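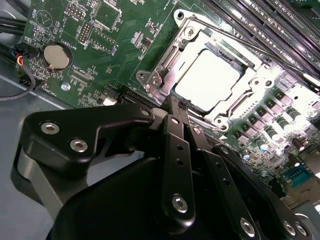 About Us

Hi, I'm Jessie Munro, and I started Ladau at a kitchen table in Endorville with a laptop, a shoebox of feed receipts and a husband who kept asking when he could have the table back. Ladau makes budgeting and cash planning software for farms and small rural businesses. If you grow something, milk something, haul something or fix the machines that do, you're who we had in mind when we built it.

I grew up on a mixed farm outside town and then spent years doing the books for other people's farms. Same story everywhere I went. Folks knew to the pound what a steer weighed and had no idea whether there'd be enough in the account to cover the fuel bill in August. They had spreadsheets, sure. Usually their cousin had built the spreadsheet, and the cousin had moved away, and there was one yellow cell you weren't allowed to touch!

So I started writing down what a decent farm budget tool would do. I showed the list to Donnie Yule, who I knew from the co-op and who wrote software for a grain elevator at the time. Donnie read it over on a Tuesday and by the weekend had something on the screen that sort of worked. It was ugly (sorry, Donnie) and it crashed if you typed a comma, but you could put in your loan payments and your calf sales and see the low spot in the year coming. I nearly cried. My first client to try it was a dairy with 200 cows, and they're still with us.

What we make

Our main program is called Tovik. It's a month by month planner with your income and costs down the side and the year across the top, and it lets you ask "what if" as many times as you like. What if the hay price drops, what if we hang on to the heifers, what if we buy the second tractor this year and put off the barn roof. You can keep each version and line them up against each other, and print the one your banker wants to see on a single sheet of paper. Bankers love a single sheet of paper.

We also have the McIver reports, named after the road our first office was on. Those are add-on reports for people who run more than one business through the same bank account, which around here is pretty much everybody. If you've got a trucking sideline or a farm stand, McIver pulls it apart from the main operation so you can see which one is paying for the other.

We don't do payroll and we don't file your taxes. People ask a lot! We'd sooner send you to an accountant you like, and Tovik will export your numbers in a format they can open.

Who you'll talk to

There are three of us on the help line during the week, and I'm one of them. I still take calls because that's where the good ideas come from. The button that copies last year's budget into this year came from a sheep farmer who told me, at some length, what she thought of typing everything in twice. Donnie runs the programming side and doesn't care for the phone, but if you send in a really strange problem he'll probably write back to you himself, most likely before breakfast.

The phones are open from 7 in the morning, earlier than most software companies, and we close at 4. At planting and harvest we stay on into the evening.

Training

Every winter we run workshops at our office on Main Street in Endorville, upstairs from the hardware store. There's room for 40 people and the coffee is free. Bring your own numbers if you can, it goes a lot better with real ones. We start with setting up your accounts, break for lunch, and spend the afternoon building next year's budget so you go home with it done (or close to it). If you can't get to us, the same course is online and you can take it in whatever order suits you.

Beginners are very welcome. One of our best users started at 67, having never owned a computer, and now he calls to tell me when my example budgets have the seed costs wrong.

How we work

We're still owned by the two people who started it, and we'd like to keep it that way. You pay one price a year, updates are included, and if you decide to stop you can take your records with you. Your figures belong to you and we don't sell them or share them with anyone.

If you'd like to see Tovik before you buy it, call the office or fill in the form on our Contact page and one of us will walk you through it. Have your biggest bill of the year handy. We'll start there.

Jessie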